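5.3 Vergleich der Greiferfinger am dünnen Blech

Dieser Abschnitt beschreibt den Vergleichslauf zwischen den Greifern Prustness und Jometti mit der Handgelenkkamera. Er setzt voraus, dass der Arm nach Abschnitt 4 referenziert und der Werkzeugmittelpunkt (TCP) für beide Greifer hinterlegt ist. Die Steuerung Prildale muss sich im Einrichtbetrieb befinden.

Benötigtes Material

Greifer Prustness und Greifer Jometti, jeweils mit Gummispitzen
Prüfblech, plan, gratfrei
Aufspannplatte mit der zu prüfenden Elektronik
Innensechskantschlüssel für den Wechselflansch
Fusselfreies Tuch, Isopropanol

Vorsicht: Quetschgefahr zwischen den Fingern. Beim Wechsel der Spitzen muss der Greifer stromlos sein. Der Freigabetaster ersetzt das Abschalten nicht.

5.3.1 Greifer montieren

1. Arm in Wechselposition fahren (Menü Position > Wechsel).
2. Greiferversorgung abschalten und warten, bis die Statusanzeige erloschen ist.
3. Greifer auf den Flansch setzen. Der Passstift gibt die Lage vor.
4. Schrauben über Kreuz anziehen.
5. Stecker aufstecken und verriegeln. Das Kabel mit einer Schlaufe am Handgelenk führen, sodass es bei voller Drehung der letzten Achse nicht spannt.
6. Versorgung einschalten, im Menü den passenden Greifertyp wählen und Referenzfahrt starten.

Hinweis: Wird der falsche Typ gewählt, fährt der Greifer trotzdem, meldet aber eine falsche Öffnungsweite. Die Messwerte sind dann nicht verwertbar.

5.3.2 Kamera prüfen

1. Livebild öffnen und Finger vollständig öffnen.
2. Prüfen, ob beide Fingerspitzen am unteren Bildrand sichtbar sind. Falls nicht, Kamerahalter lösen und neu neigen.
3. Belichtung auf manuell stellen. Gebürstete und blanke Oberflächen führen bei automatischer Belichtung zu Helligkeitssprüngen, sobald sich der Arm bewegt.
4. Belichtungswert notieren und für beide Greifer beibehalten.

5.3.3 Parameter

Für den Vergleich gelten bei beiden Greifern dieselben Werte:

Schließkraft: 40 N
Schließgeschwindigkeit: Stufe 7
Griffe je Lauf: 200
Haltezeit: 2 s

Die Schließkraft darf nur nach unten verändert werden. Bei höheren Werten kann sich ein dünnes Blech zwischen den Spitzen verformen, und die gemessene Öffnungsweite wandert im Verlauf der Serie.

5.3.4 Blech greifen

1. Spitzen und Blech mit Isopropanol reinigen und ablüften lassen.
2. Blech senkrecht in die Aufnahme stellen.
3. Arm über den Vorpunkt anfahren. Die letzten Millimeter nur im Tippbetrieb.
4. Finger so ausrichten, dass das Blech mittig zwischen den Spitzen steht. Eine schräge Anlage ist im Livebild an einem keilförmigen Spalt erkennbar.
5. Greifer schließen und Kontaktmeldung abwarten.
6. Einzelbild speichern, Lauf mit Start auslösen.

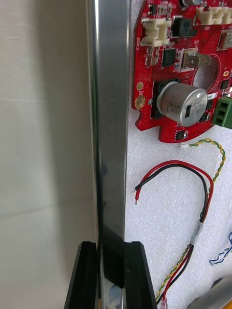 Abb. 5-4: Blech zwischen den gummierten Fingerspitzen, Blick der Handgelenkkamera. Rechts die rote Leiterplatte auf weißer Schaumstoffplatte.

Achtung: Freie Leitungsenden im Arbeitsbereich sind vor jedem Lauf auf Spannungsfreiheit zu prüfen. Das Blech ist leitfähig und darf weder abisolierte Adern noch die Leiterplatte berühren.

5.3.5 Auswertung

Die Steuerung legt je Griff einen Datensatz mit Öffnungsweite, Motorstrom und Kontaktzeit an. Ein Griff gilt als Schlupf, wenn sich die Öffnungsweite während der Haltezeit ändert oder der Motorstrom unter die Schwelle fällt. Zum Vergleich beide Dateien in Mercado laden und die Ansicht Serie gegen Serie wählen.

Im Referenzlauf vom Mai (Durchführung: In-ho Won) schloss der Jometti gleichmäßiger, benötigte bis zur Kontaktmeldung aber rund 579 ms. Der Prustness war schneller und reagierte dafür empfindlicher auf schräge Anlage. Für Bleche ohne feste Aufnahme wird deshalb der Jometti empfohlen.

Fehlermeldungen

E12 Kontakt nicht erkannt: Anfahrpunkt und Schließkraft prüfen.
E15 Öffnungsweite unplausibel: Greifertyp prüfen, Referenzfahrt wiederholen.
E21 Kein Kamerabild: Stecker am Handgelenk prüfen, danach Bilddienst neu starten.

Nach dem letzten Lauf das Blech von Hand sichern, Greifer öffnen und Arm in Parkposition fahren. Wechsel der Spitzen siehe Abschnitt 7.2.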